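Airgun licensing and local opinion in Stimevthorpe

Final report, Politics and Society, group project

1. What we set out to do

Our project looked at what people in one market town think about licensing air weapons. In Scotland a certificate has been needed for most air weapons since the end of 2016. In England and Wales there is no such rule for low-powered ones, although there are age limits and laws about where they can be fired. We wanted to find out whether people in Stimevthorpe knew this, and whether knowing it changed their view.

We chose the subject after the parish newsletter printed letters from both sides in April. Several writers seemed to think a licence was already required.

2. How we did it

We wrote a questionnaire with 7 questions and delivered 1,005 copies by hand in Stimevthorpe and the Clelham Road estate. We got 200 back. We also held 4 longer interviews: two with members of the Plivard target club, one with a farmer who shoots rats in his barns, and one with a cat owner whose pet had been hit by a pellet.

The first question asked whether a licence is needed to own an ordinary air rifle in England. A short paragraph setting out the law came next, and the later questions asked for opinions. We used the Lazarević scale from our methods module for the opinion questions, so each answer runs from strongly against to strongly in favour.

3. What people said

More than half of those who replied got the first question wrong. Most of the wrong answers said that a licence was needed. A smaller group thought air rifles were banned outside clubs.

Support for licensing was higher among people who had never fired one. Club members were mostly against, but not all of them. One told us he would pay for a certificate if it meant fewer people buying a rifle on a whim and leaving it in a shed. The other said the cost would fall on people who already follow the rules - he pointed to the club's own checks on new members.

The farmer did not mind a licence but worried about delays in renewing it. The cat owner wanted one brought in at once, and also wanted shops to keep better records of sales.

4. Problems with the survey

People with strong views are more likely to fill in a form about guns, so our replies probably lean towards both ends. We put the law paragraph after question one, and some people went back and changed their first answer. We could see the crossings out. We counted the original answer where it was readable and left the form out of that question where it was not.

We also left out households on the far side of the bypass, which we had meant to cover on the Sunday.

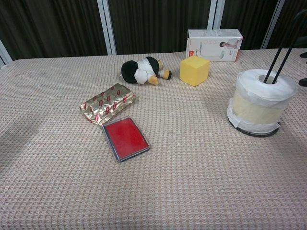 Those streets have more young families than the rest of the town, and question five, on safe storage in the home, would have been worth asking there. If another group takes this on, we suggest starting with the bypass side and putting the law paragraph on a separate sheet - it would stop people changing their first answer. The blank questionnaire and the interview notes are in the appendix.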